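Home | Kitchen | Laundry | Small Repairs | Papers & Moving | Contact

Keeping your papers in order when you wait for a residence decision

2020-10-09

In my first rented room in this country I kept all my immigration papers in a plastic bag behind the door. The bag was fine until the lawyer's office called and asked for one receipt, and I needed the whole evening to find it. After this I made a system. It costs almost nothing, and it works in a small room, also in a room which you share with other people.

I am not a lawyer and these are only household tips. For what to send and when to send it, please ask the person who helps you with your case.
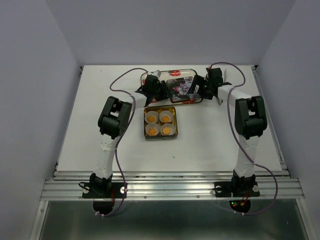
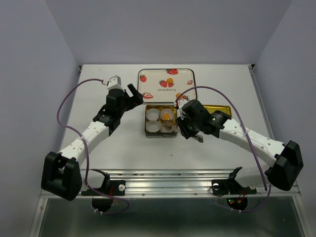 A small tin on a white table, with two robot arms.

Choose one place and do not change it

Papers get lost mostly when they travel inside the home. One week they are on the fridge, the next week in a coat. Choose one shelf or one drawer and tell everybody in the family where it is. The kitchen is a bad place, there is steam and oil in the air. The bathroom is worse. Under the bed is possible, but keep the box a little above the floor – I used two flat pieces of wood – in case a pipe leaks.

If you have small children, choose a shelf higher than their arms. My daughter once drew a very nice horse on the back of an appointment letter. The letter was still good, but I was sweating at the counter.

Sort by what the paper does

Many people sort by date only. I tried it and did not like it, as I never remembered the date of anything. Now I use these folders, in this order:

Identity: passports, birth certificates, marriage certificate, old identity cards.
Case: application copies, receipts, every letter from the immigration office.
Address: rent contract, gas and electricity bills.
Work and school: pay slips, school letters, course certificates.
Health: vaccination cards, results, insurance.
Translations: each one together with a copy of the original.

Inside every folder the newest paper is in front. I write the name on the top edge with a thick pen, in English and in our language, so that my mother can find things also.

Envelopes are papers too

Do not throw away the envelope of an official letter. The stamp on it can show when the letter was sent, and sometimes this matters more than you think. I put the envelope behind its letter and hold them with a paper clip. No staples on originals, please. When you take a staple out it leaves holes and sometimes a tear, and the scanner does not like the bent corner.

Also no tape on old certificates. If one is already torn, put it in a clear sleeve and leave it in peace. The clear sleeves from Pernora are the ones I buy now, 10 in a pack. They open at the top and do not stick to the ink. With the cheap ones I had before, the ink of one bill moved to the plastic after a summer.

Damp rooms

My second apartment had a wet wall in winter. In February I opened the box and the papers were soft like cloth. If yours are the same, do not use a hair dryer or the iron. Lay them on a clean towel, one by one, with another towel on top and a heavy book, and change the towels in the morning. Mine needed 24 hours, the thick certificate a little longer.

Later I put into the box the small bags which come with new shoes, against moisture. Leave a hand of space between the box and the outside wall.

Copies

Make a copy of everything before you send it, even if the clerk tells you it is not necessary. I have a library near me with a scanner, and I go there in the morning when it is quiet. Name the files in a boring way: the kind of paper, the family member, the year. Keep one copy on a small memory stick and another one with somebody you trust at a different address.

On my last move I counted the pages, because the moving form asked me for "quantity of documents". There were 362. I did not believe it and I did not count again.

The bag by the door

For appointments I have a separate flat bag, a Killow one with a zipper, always on the same hook. Inside are two black pens, a snack, a phone charger, coins for the bus, and the appointment letter on top. The originals go in the evening before and come back to the shelf the same day. I made this rule after I carried our passports in the bag for nine days and did not notice it.

A list on the inside of the door

Tape a sheet inside the cabinet door and write there which papers have an end date. Passports, work cards, insurance. I write the date half a year earlier in red. A calendar in the phone is good also, but phones break and get changed, and my mother does not look in my phone.

When you change your address, take this sheet down first and put it in your pocket. Everything else can go in the box.

Share 24 | Save 10 | Comments (9)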